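Setting the table, one fold at a time

The lab at Zorkik takes up the back half of a building in Prernton, past a loading dock and a very good coffee machine, and the person I had come to see wanted to start with the coffee. "You'll want one," she told me. "I talk for a long time about napkins." She leads the two-arm handling group, and for most of the past year her group has been trying to find out why robots that are quite good at picking up forks become so bad at it when the fork is lying on cloth.

The trouble, as she explained it while we walked, is that a fork on a hard table has one sensible way to be grabbed, and a fork on a napkin has dozens. The finger pushes down, the cloth bunches, the handle rolls a little, and the plan the robot made a second ago is out of date. "People do this without thinking. You pinch, you feel the fabric, you adjust. We had written all of that off as a detail, and it was most of the problem."

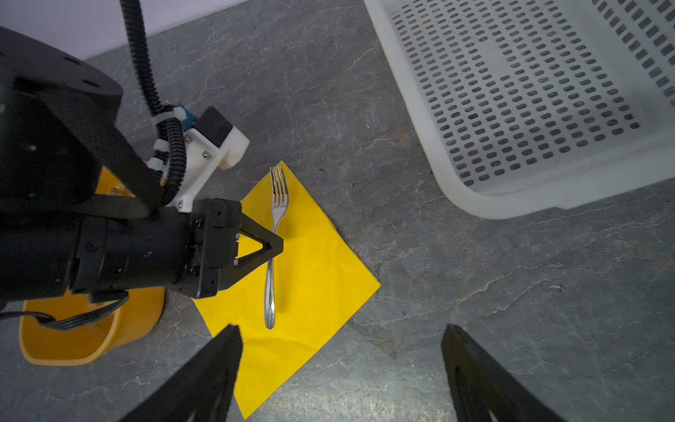

Her group's answer is a method they call Pletness, and she was careful to say that it is a way of collecting and sorting practice more than it is a piece of software. In the usual approach, a person guides the arms through a whole task from beginning to end, over and over, and the robot learns from the full recordings. With Pletness, the operators stop at the moments where cloth and metal touch and repeat only those, starting each time from a slightly different mess. Then the short pieces are mixed back in with a smaller number of full runs.

"The first operator who tried it hated it," she said, laughing. "It's like practicing one bar of a piano piece all afternoon. But that is how people learn the hard bar, isn't it?"

The set they trained on in August held 249 of these short pieces and 31 full runs. I asked whether that was a lot, and she made a face. By the standards of her field it is tiny, and she is proud of that - a small kitchen equipment firm could collect the same amount without hiring anybody new.
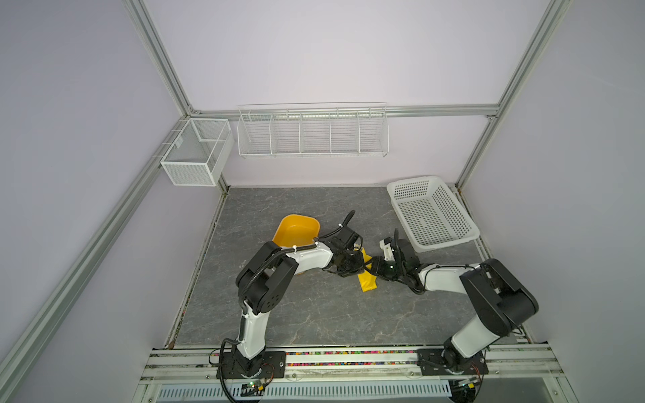 Having two arms matters more than I had understood. One arm can hold fabric still while the other works, much as you would flatten a tablecloth with your palm, and a good share of the short pieces are about that kind of helping. The hard part is deciding which arm should help and when it should let go. Early versions let go far too soon. Later ones, trained on too many holding examples, would hang on to the cloth "like a toddler with a blanket," as she put it, and the run had to be called off.

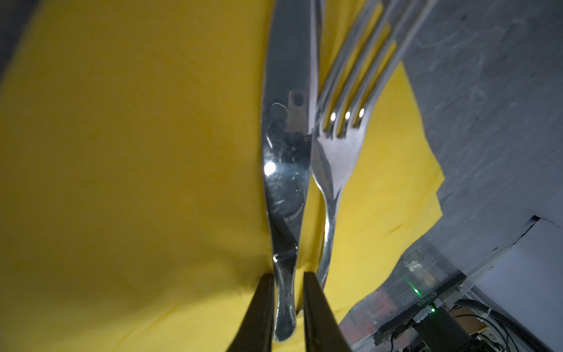 Knife and fork side by side on a yellow napkin, from the gripper's point of view.

We talked for a good while about shiny things. Polished steel gives cameras a hard time, she said, because a knife can look like whatever happens to be over it, and the group spent weeks wondering if they should switch to dull utensils and save themselves the grief. In the end they kept the shiny ones. Restaurants and hospitals use shiny ones, and she didn't want a result that only held up in her own lab.

So what is the result? On arrangements the arms had not practiced, the Pletness version finished up to 13 more runs in a hundred than the version trained on full recordings alone. She gave me that number and then spent ten minutes taking the shine off it. The gain shows up with cloth and nearly disappears on a bare table. It also shrinks when the fabric is stiff, and she doesn't yet know why.
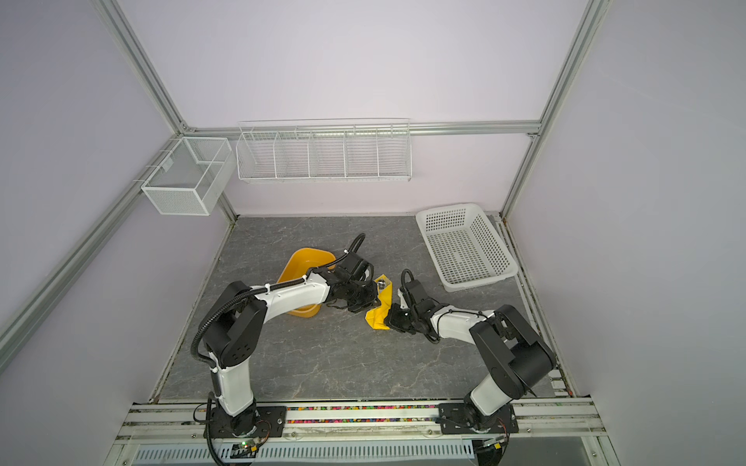 A partner company, Navickas, is going to repeat the tests with its own arms and its own linens, and she sounded more excited about that than about anything else we discussed. If the method only works for the people who came up with it, she would like to find out soon, before she has written 3 more papers about it. She has already sent them the instructions, and they have already written back with a page of questions about what exactly counts as "slightly different" when you are crumpling a napkin.

"It's a fair question," she said, and got up to refill both our cups. "We're still writing the answer."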